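Call for participants: household textile wear and color transfer study, Warville

18 January 2022

Drosell Textile Testing is recruiting 118 households in Warville and the surrounding townships for a study of how everyday clothing ages under ordinary home washing. Data collection starts in February and runs for 18 weeks. The study lead is Sanaa Metwally. Household contact and sample logistics are handled by Keerthana Warrier.

Background

Most published figures for fabric life come from accelerated laboratory tests. A standard swatch is washed in a standard machine with a standard detergent, dried under fixed conditions and measured. The results are repeatable, but they say little about what happens to a shirt that is worn for a day, left in a hamper for most of a week, washed with towels and dried on whatever setting was last used. Our earlier bench work on the Kusilar fabric set gave good agreement between laboratories and poor agreement with garments returned from actual homes. Cotton jersey in particular lost strength faster in homes than the bench numbers predicted, and white cotton showed more graying. The present study is meant to find out how much of that gap comes from sorting, how much from load size and how much from time spent in the basket before washing.

What participants do

Each household receives a kit of test garments and cloth strips. The garments are plain T-shirts and pillowcases in white and black, each with a numbered woven label at the hem. Participants wear or use them as they would their own things and put them in with their normal laundry. We do not want special treatment. If you usually overload the machine, overload it.

For every load that contains a test item, the participant fills in one line of the wash log: date, cycle, temperature setting, detergent and amount, how full the drum was (quarter, half, three-quarters, full), what colors were in the load, and how it was dried. A line takes a minute or two once you are used to the sheet. Paper and web versions are available. Please choose one at enrollment and stay with it, as mixed logs have to be merged by hand.

A strip of Hầu reference cloth is also pinned inside one white T-shirt and left there for the whole study. It picks up loose dye and soil in a known way and lets us compare one house with another. Do not iron it. If it comes off, put it in the envelope marked R and send it back with the next return.

Returns take place three times. You place the listed items in the prepaid mailer, we measure them, and they come back to you within ten days. Measurements are tensile strength on a sacrificial strip, whiteness, color difference against an unwashed control, mass, and pilling grade. At the end of the study you may keep the T-shirts, minus the strips.

Who can apply

- Adults living in a home with its own washing machine. Shared machines in an apartment basement are acceptable if you do your own loads. Laundromat users cannot be included this time.
- At least two loads per week in a normal week.
- Top-loading and front-loading machines are both wanted. We are short of top-loaders with a center agitator and will give these priority.
- Line drying, rack drying and tumble drying are all acceptable.
- No one in the home with a known reaction to optical brighteners. The white test items contain them.
- Willing to stay with the same detergent brand for the first six weeks. After that you may change, and we ask only that the change be logged.

Homes with a water softener are eligible. Bring or send the model name of the softener at enrollment. A water sample bottle is included in the kit and should be filled from the cold tap nearest the machine after the water has run for one minute.

Payment

Each household is paid $55 at each of the three returns, provided the log is complete up to that point. A missed line does not void a payment. A missed return does. Detergent, water and electricity are not reimbursed separately. Payment is by check or bank transfer. Participants who withdraw are paid for the returns already made and are asked to send back the reference strip in whatever state it is in.

Data handling

We expect to collect 3,000 log lines. Logs are stored under the household number only. Names and addresses are kept in a separate file by Keerthana Warrier and deleted when the last payment clears. Garments are washed by you and handled by our technicians with gloves, and no biological testing of any kind is carried out on them. Stains are recorded by area and color. Results will be reported by machine type and sorting practice, never by household. Each participant can request the measurements of their own items after the study closes.

How to apply

Write to the study office at Drosell, Warville, or call during business hours and ask for household enrollment. Give the make and age of your washing machine, how you dry your clothes, the number of people in the home and whether you normally separate whites from darks. The last question does not affect selection. We need both kinds of home and have so far heard mainly from people who separate. Applicants are told within two weeks whether they have a place. Kits are then shipped in the order of acceptance, and the first log line should be entered no later than seven days after the kit arrives.

A short enrollment session is offered in person or by phone. Wagner Portela goes through the log sheet, the label numbers and the return schedule. It lasts half an hour. Attendance is required for one adult per household, preferably the one who does most of the washing.

Notes on the log sheet 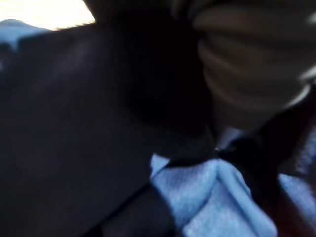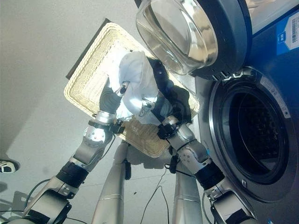 The "colors in load" column caused most of the errors in our pilot and has been redrawn. It now has four boxes: white, light, dark, mixed. The entry refers to what goes into the drum and is made at the moment of loading. What sat together beforehand is entered in a separate column headed "basket" - a white garment and a black item lying in the same wicker basket, as in the second picture, are entered as basket: mixed, even if they are then washed apart. The reverse also occurs, when items from two sorted baskets are put into one load to fill it. In that case the basket column has two entries and the color column reads mixed. Garments that are put away unwashed after a second look are not logged.

The basket column also has a space for days waiting. Count from the day the test item went in. Same-day washing is entered as zero. Damp items such as gym clothes should be marked D, because moisture held against other fabric is one of the conditions under study. If the item was pulled out, worn again and returned to the basket, start the count over and put a check mark in the margin.

Drum fullness is judged by eye before the machine is started, with the clothes dropped in and not pressed down. Do not try to weigh the load. Pilot households that used a bathroom scale produced numbers that could not be reconciled with drum size, and the quarter steps turned out to be more useful.

Comments

Sharada Joseph
Is a combined washer-dryer allowed? Ours is front-loading and does both in one cycle, so the log would need the drying entry to be the same machine.

Keerthana Warrier
Yes. Write "combo" under drying and give the program name. Please mention it when you apply so that we can send the matching sheet.

Tharun Thevar
I did the pilot. The pins on the reference strip rusted a little by the second return and left a mark on the shirt. Worth switching to stitching.

Keerthana Warrier
Noted, thank you. The new kits use a stainless safety pin. Stitching was tried and puckered the strip.

Tharun Thevar
OK. Then I would apply again, if pilot homes are eligible. Different machine now, top-loader with agitator.

Keerthana Warrier
They are eligible. Apply as new, you will get a new household number.

dkm_warville
what about fabric softener, it isnt on your list of columns

Wagner Portela
It goes under detergent, second line. Dryer sheets go under drying.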